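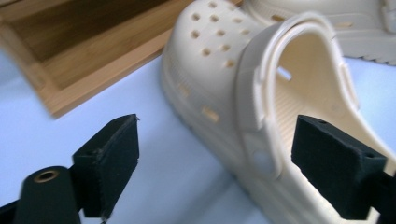
Home | Minutes | Notices | Allotments | Contact

Trodholm Lane Residents' Association
Minutes of the meeting held in January 2021, by video call

Present: the chair, the secretary, nine members, and a dog belonging to one of them.

1. Minutes of the December meeting
Approved, after "heated discussion" was changed to "discussion." The secretary notes that she was there.

2. Matters arising
The gate code has been changed. Two members asked for the new code and were told it is in the letter. Both said they had not had the letter. It will be sent again to the same addresses, in hope.

3. Drainage on the lower path
The lower path is still under water from the bend to the bins. Gindow has quoted $3686 to dig out the culvert and lay new pipe. The chair thought this steep. A member who used to lay pipe said it was fair, and that the chair was welcome to get in with a shovel. The chair thanked him.
Huerta came in lower but left out the pipe.
Agreed: accept the Gindow quote, work to begin when the ground allows.

4. Money
Balance stands at $859 in the everyday account, with the drainage reserve held apart and enough to cover item 3. The snack fund has $39 in it and has not been touched since we stopped meeting anywhere with snacks. A motion to spend it anyway was talked out.

5. Dues
Dues stay the same. One member asked what they pay for. He was referred to item 3, for which he had been making coffee.

6. Brostance Field
The new owners want to put up a fence and have offered us $1000 toward replanting the hedge they will be taking out. Opinion was split between those who want the money and those who want the hedge. The secretary will write and ask whether the fence could go on the far side of it. Carried, with one abstention, possibly a frozen screen.

7. Any other business
Leaf blowers: see minutes of every meeting since the association began.
The cat on the shed roof lives there by choice.

The call dropped during the date of the next meeting. Members will be told by letter.

Recent items
Gate code: please read your letter
Bin collection changes
Lower path closed at the bend
December minutes (corrected)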